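Entwickler (m/w/d) für digitale Signalverarbeitung auf FPGA

Kevudero entwickelt Messelektronik für akustische Prüfstände. Am Standort Movinholm ist ab August eine Stelle in der Gruppe Digitale Hardware zu besetzen, in Vollzeit oder mit reduziertem Umfang ab 30 Wochenstunden. Die Gruppe wird von Tuva Rønning geleitet.

Aufgaben

- Entwurf und Verifikation von Filterbänken und Ratenwandlern in VHDL
- Portierung der bestehenden Audiokette auf die Baureihe Berhe 2
- Timing-Analyse und Definition der Constraints für mehrere Taktdomänen
- Inbetriebnahme der Baugruppen im Labor mit Logikanalysator und Oszilloskop
- Pflege der Testbenches und der nächtlichen Regressionsläufe (derzeit 600 Testfälle)

Der Quellcode liegt vollständig in Git. Simuliert wird mit GHDL und einem kommerziellen Simulator, die Testumgebung ist in Python geschrieben. Schaltpläne und Layout entstehen im Haus, die Bestückung übernimmt Kutham. Änderungen an Schnittstellen werden vor der Umsetzung schriftlich abgestimmt. 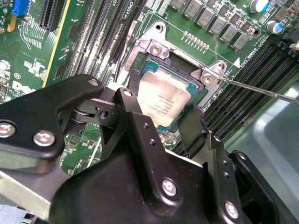
Anforderungen

- Abgeschlossenes Studium der Elektrotechnik, technischen Informatik oder vergleichbare Qualifikation
- Mindestens zwei Jahre Praxis mit VHDL oder Verilog - auch aus Abschluss- oder Eigenprojekten, sofern der Code einsehbar ist
- Sicherer Umgang mit Festkommaarithmetik und Rundungsfehlern
- Kenntnisse in I2S, SPI und AXI-Stream
- Deutsch oder Englisch in Wort und Schrift

Von Vorteil sind Erfahrung mit Sigma-Delta-Wandlern sowie Grundkenntnisse in C für Softcore-Prozessoren.

Rahmenbedingungen

Unbefristeter Vertrag, Gleitzeit, mobiles Arbeiten nach Absprache. Die Laborphasen erfordern Anwesenheit. Für Fachliteratur und Entwicklungsboards zur eigenen Verwendung stehen jährlich 1000 Euro zur Verfügung.

Bewerbung

Lebenslauf und Zeugnisse als eine PDF-Datei über das Bewerbungsformular, dazu nach Möglichkeit ein Verweis auf ein Repository. Ein Anschreiben ist nicht erforderlich. Das Fachgespräch führen Tuva Rønning und Ibsa Kumsa - Gegenstand ist ein kurzes Modul, das vorab zugesandt wird. Fragen zum Vertrag beantwortet Hamdia Abdella in der Personalabteilung.

Kontakt | Impressum | Datenschutz | © Kevudero, Movinholm | Nach oben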